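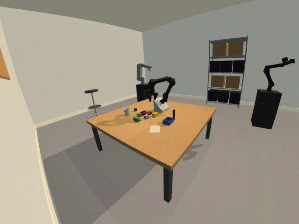 Oct 9, 2022
By the project lead, Dotness student team

When our advisor told us we had to turn in a purchase plan before we could spend a cent, I figured it would take one evening. It took most of a month! So this report is mainly about the shopping list, and about the simulation we built so we wouldn't get the shopping list wrong.

The project is called Dotness, and the goal is pretty simple to say out loud. We want a robot arm on a table that can pick up small blocks and put them in an open box. The department gave us a corner of the lab and a budget that covers one decent arm, one okay table, and not a lot else. My first draft of the budget had the arm eating 70 percent of the money, and I hadn't even thought about where the thing would be bolted down.

That's why we went virtual first. I set up a room in the simulator with a wooden-top table, gray carpet, and more than one arm in it, so we could try out mounting ideas side by side. One black arm sits right at the far edge of the table and reaches forward over the top. A light gray one stands behind the table on its own black pedestal, and another black one is up on a tall pedestal on the right side of the room. We are only buying one (I wish we could get all of them), but having them in the same room made the arguments in our meetings a lot shorter.

The pedestal question was the big one. I really wanted a pedestal, mostly because it looks cool. Then I got quotes. Pallis makes a steel one that has to be anchored to the floor, and our lab has carpet over who knows what, so that meant a facilities request and a wait until January. Undico sells a weighted base, no drilling, but the shipping cost more than the base did. Mounting to the table edge needs a clamp plate for $113. I moved the pedestal to the "someday" tab of the spreadsheet and was a little sad for a day.

Mounting on the table has its own problem — the table has to hold still. We looked at a folding one from the student store and it wobbled when I leaned on it, so a moving arm was going to be a bad time. The budget now has a line for a heavier table, and I took the money out of the computer line, because the lab desktop we already have runs our code fine.

Small stuff was the part I underestimated the most. In the sim, blocks are free! You type in a color and there it is. I made red, gray, yellow and green ones, plus a cup and a shallow blue box for sorting into, and I kept adding things whenever I got bored. For the real setup we priced six blocks and then six spares, since a gripper squeezing too hard is exactly the kind of mistake I expect us to make. Spare fingertips for the gripper are on the list too.

I also put shelves in the virtual room, with bins and cardboard boxes on them, and that reminded me we had no storage in the plan at all. The Gebreyes lab down the hall is getting rid of a metal unit and said we can have it if we carry it ourselves. So storage is zero dollars and one sore back.

What's still open is the warranty. The arm we like comes with one year, and the extended plan would wipe out our cushion. Half the team wants it and I keep changing my mind. I'd also like to run the reach test again with the box farther to the right, since the real table is a bit narrower than the one I modeled and I don't want to find out after the clamp plate is on. The revised spreadsheet goes to our advisor next week, and the order goes in once it's signed.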